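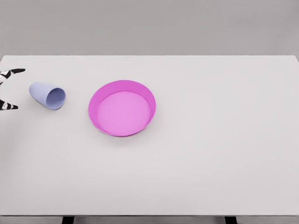 Turning a Handful of Demonstrations into a Full Training Set in Simulation

Last updated: March
Filed under: Robot Learning > Manipulation > Tutorials

If you have ever sat at a desk steering a simulated arm by hand, again and again, until your wrist complained, this tutorial is for you. I'm going to take you through the way we grow a small set of human demonstrations into a much bigger one, using the cup-and-bowl task from our Clindalitz task set. It's one of my favourite tricks in the whole field, and you can get it going in an afternoon!

The idea is simple. A person performs the task a few times in the simulator. We chop each performance into short pieces, each tied to one object. Then we shuffle the objects about, move the pieces to match, and let the simulated robot play them back. Runs that end in success are kept, and the rest go in the bin.

You'll need a simulator that lets you read and set object poses, a controller that accepts target poses for the gripper, and some way of steering by hand (a 3D mouse is lovely, a keyboard will do). Our wrapper is called Gevero, but nothing below depends on it.

Step 1. Decide what success means

Do this first, before you record anything. For our task, the cup must finish inside the bowl, the fingers must be open, and the gripper must be clear of both objects. Write it as a function that returns true or false and gets called at every step.

My first version only checked the distance between the centre of the cup and the centre of the bowl. It was quite happy to pass a run where the arm was holding the cup in mid-air above the bowl! Add a check that the two are touching, and ask for the condition to hold for a short while before you accept it.

Step 2. Record your source demonstrations

We recorded 9. Fewer can work, but I like having some variety in how the cup is approached. A cup on its side wants a different grasp from one standing up, and which way the mouth points matters too. Try to cover the poses you care about.

Move steadily and don't dither. Any hesitation you record will be copied into every run made from it, and your policy will learn to dither as well (mine did, for a whole week). If you fluff a grasp, throw the recording away and start again.

At each time step, save the gripper pose, the finger command, the pose of each object and the camera picture.

Step 3. Cut each demonstration into pieces

Ours has 2 pieces:

Piece one, tied to the cup: from the start until the cup has been lifted.
Piece two, tied to the bowl: from the lift until the cup is let go and the gripper has backed off.

You can mark the cuts by hand or detect them. We detect the lift by watching the height of the cup, then pad the cut by a few steps so that it doesn't fall in the middle of the fingers closing. Plot the gripper height against time for every recording and draw the cuts on top. A misplaced one jumps out at you straight away.

Step 4. Move the pieces to a new layout

Now the fun bit. Reset the simulator with the cup and bowl in fresh positions. For each piece, work out where the gripper was relative to the object in the source recording, then apply that same relation to the object's new pose:

new gripper pose = new object pose x inverse(old object pose) x old gripper pose

Check your order of multiplication. Then check it again. If the arm swoops off in some wild direction, you've almost certainly got the inverse on the wrong term.

Use the full pose of the cup, turn as well as position. For the bowl we use only the position. It's round, so its turn makes no difference to the task, and including it sends the arm on silly detours to match a rotation that doesn't matter.

Step 5. Join the pieces up

The end of one moved piece won't meet the start of the next, so put a short straight-line path between them. Blend the rotation smoothly over the same steps. Keep the finger command fixed during the join, or you'll drop the cup on the way across.

Hidayah Sinaga suggested raising the middle of the join a little so the carried cup clears the rim of the bowl. I grumbled about the extra setting, tried it one Thursday, and have left it switched on ever since.

Step 6. Play back, filter, repeat

Run the joined-up path through the controller with physics on. Don't teleport the gripper from pose to pose: you want the real lag of the controller in your data. Add a small amount of noise to the actions as well, which gives the policy some practice at being slightly off course.

Call the success function from Step 1 and keep only the runs that pass. Save the failures' starting layouts too, even if you delete everything else. Plot them on a top-down map of the table and look for clumps. We found one near the edge of the arm's reach, and pulling the layout limits inwards sorted it.

Step 7. Train and compare

Train one policy on the source recordings alone and another on the generated set. Use the same network, the same number of updates and the same held-out layouts for both. We use 3 random seeds for each and test on 18 layouts that neither policy has met.

In our tests the policy trained on generated data did better with every seed, and I was grinning like a fool at the playback. The gap was widest when the cup lay at an angle well away from any in the source recordings. With both objects close to a recorded layout, there was much less between them.

If it goes wrong

Almost every run fails: replay a source recording in its own original layout. If that fails too, the fault is in your controller or your logging, so leave Step 4 alone for now.

The cup squirts out of the fingers: look at the friction settings and the cup's collision shape. A hollow cup treated as a solid block behaves very oddly when gripped by the rim.

Runs pass but look ugly: shorten the joins, or pick the source recording whose cup pose is closest to the new one instead of picking at random.

The policy stalls just before the grasp: go back to your recordings and look for pauses. Trim them and generate again.

The next tutorial repeats all this on the Emlow drawer task, where the handle moves as you pull it and Step 4 needs a bit more care.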